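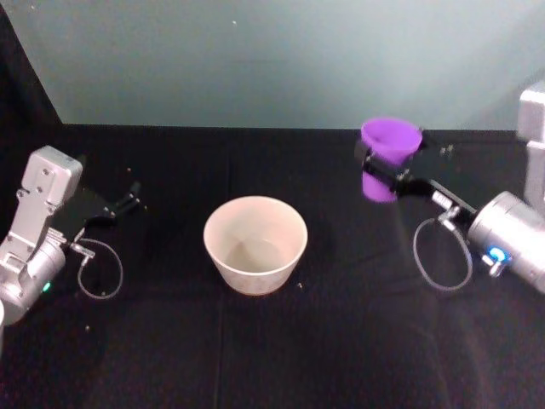 Section 6. Running the cup and bowl demo on open day

Run this demo with the two-arm Benanik station. Allow 32 minutes for set-up before the doors open.

1. Spread the black cloth over the table and pull it tight. Brush off any crumbs.
2. Set the white bowl between the two arms, open side up.
3. Load program 508 and wait for both arms to stop at their start points.
4. Ask visitors to stand behind the floor tape.
5. Press Start. The right gripper closes on the purple cup and lifts it. 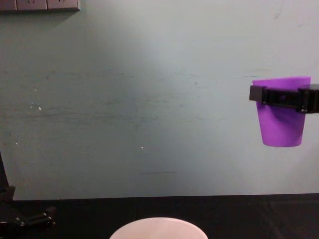 6. Press Hold if visitors want a closer look at the grip. Keep each hold under 60 seconds.
7. Press Resume to finish the program.

Note: The left arm takes no part in program 508. Leave it switched on with its gripper empty.

Caution: Do not reach for the cup while the gripper has hold of it. Press Stop first.

Caution: Keep sleeves and bag straps away from the cable loops at the wrists.

If the screen shows code 691, move the cup back to its mark and start again from step 3. If the code comes back, call Sorcha Dolan at the Wakside desk. The last run on Thursday starts at 4:30 p.m.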